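**Clelgate opens orders for its Flarkia hand-held gripper kit**

9 April 2022

So the Flarkia kit is finally on sale! Clelgate opened orders this morning, and I've been waiting on this one since they first teased it back in December. It's a pair of grippers you hold in your own hands, and you do your chores with them while the rig records, so a robot arm can learn the moves later. The whole pitch is laundry (folding, flipping, smoothing, all the stuff robots are still pretty bad at), and Clelgate is selling it to small labs and serious hobbyists who don't have a warehouse full of gear.
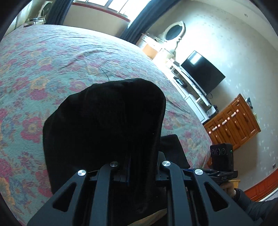 Dark fabric is what I'd want to see any kit like this deal with, because it hides its own folds and edges so well. Clelgate says the training pack that ships with Flarkia has 200 clothing tasks in it, and 56 of them use black or navy clothes. I like that a lot. My own closet is almost all black, and I bet I'm not the only one!

There are two ways to get it. You can buy the kit outright, or you can sign up for Plotero, the monthly service that stores your recordings, sorts them and flags the bad takes for you. Plotero comes free for the first 40 days, and after that you can drop it and keep everything on your own drive (I checked the terms, and yes, the export is included). Prices depend on where you live, so look at the order page before you get too excited.

Pants are their own headache, by the way. One person with two grippers has to get the legs lined up without dragging the waist out of place, and the guide spends 13 pages on that job alone.

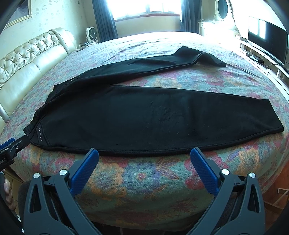 I do have a couple of gripes. The carrying case costs extra, which feels cheap to me, and left-handed users have to wait for a software update to swap the main hand. Clelgate won't give a date for that one. Spare finger pads, on the other hand, come in the box, and you can order more without buying a whole new finger.

The first batch ships in the order people paid. I put my name down for one with the Plotero trial, and I'm starting with my T-shirts.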